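Preguntas frecuentes: ropa deportiva, sofás y otras batallas de casa

¡Hola! Soy Shirley Bickerstaff y desde hace tres temporadas lavo, doblo y persigo por toda la casa la ropa de deporte de mi familia. En el blog me llegan muchas veces las mismas preguntas, así que las he juntado aquí. Si la tuya no está, déjala en los comentarios y la voy añadiendo cuando puedo.

¿Por qué hablas tanto del sofá?

Porque en mi casa todo acaba ahí. Tengo un cesto en el baño, otro en el pasillo y un perchero en la entrada, y aun así el sofá gana siempre (mi marido dice que es por lo blandito que es, yo creo que es porque está más cerca de la puerta). He dejado de pelearme y ahora lo uso de termómetro: si hay ropa encima, toca poner lavadora.

¿Cada cuánto lavas las prendas del equipo?

Después de cada uso, sin excepción. Antes las dejaba esperando hasta llenar el tambor y el olor se quedaba pegado para siempre. Ahora, si no tengo bastante para una carga, pongo el programa corto con lo que haya y a otra cosa.

¿El rojo y el blanco se pueden lavar juntos?

Cuando están en la misma prenda no queda más remedio, ¡claro! El truco que me funciona es agua fría, la prenda del revés y sacarla en cuanto termina el programa. Lo que más destiñe, según mi experiencia, es dejarla mojada y arrugada dentro del tambor. Una vez me olvidé una noche entera y las franjas blancas salieron de un rosa chicle precioso que a mi hijo no le hizo ninguna gracia. Las primeras veces uso también una toallita atrapacolor. 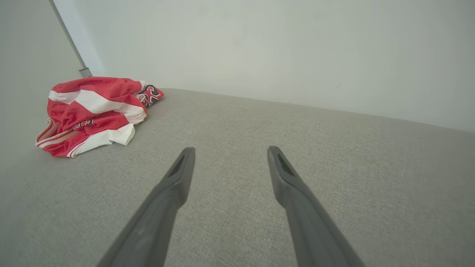 Rojo, blanco y hecho un gurruño: lo de siempre en el sofá gris.

¿Y si la prenda lleva letras o números estampados?

Del revés siempre, y la plancha ni acercarla. Las letras se agrietan por los pliegues, así que estiro la tela con las manos cuando todavía está húmeda y la cuelgo por la parte de abajo. Nada de secadora. Y si una letra ya se está levantando, yo pongo un paño fino encima y presiono con la plancha tibia unos segundos — es lo único para lo que la uso con esta ropa, y bajo tu responsabilidad, que algunos estampados no lo aguantan. Mira antes la etiqueta.

¿Destiñe la ropa roja sobre un sofá claro?

Seca, a mí no me ha pasado. Húmeda o sudada, sí. Me quedó un cerco rosado en el brazo del sofá anterior y todavía me acuerdo. Si te ocurre, agua fría y un trapo blanco, dando toquecitos desde fuera hacia dentro. No frotes, por favor, que levantas el tejido y luego se nota más la frotada que la mancha.

¿Qué tela recomiendas para un sofá con niños en casa?

Las telas jaspeadas, de esas que mezclan gris claro y blanco roto, me parecen muy sufridas. Disimulan la pelusa y las miguitas mucho mejor que un color liso. Cuando buscaba el mío traje a casa muestras de Dalero y de Haslam y las dejé una semana en el salón, a ver cómo se veían por la mañana y con la lámpara encendida. Te lo recomiendo mucho, en la tienda todas parecen iguales.

¿Cómo doblas una camiseta para que no vuelva a parecer un trapo?

Mangas hacia atrás, los lados al centro y luego en tercios, de abajo arriba. Los pantalones cortos, por la mitad y enrollados. Lo guardo todo en vertical en el cajón, y así se saca una cosa sin tirar las demás — en teoría.

¿Qué hago con lo que se ha quedado pequeño?

Lo lavo, lo doblo y lo meto en una bolsa aparte. En mayo, cuando acaba la temporada, se la paso a Neville Haworth, que organiza el intercambio de ropa del club. El año pasado volví con 2 chaquetas por una bolsa de camisetas, ¡y encantada!

¿Vendes algo o cobras por recomendar marcas?

No, lo pago todo yo. Si nombro una tienda es porque he comprado en ella o porque le he pedido muestras.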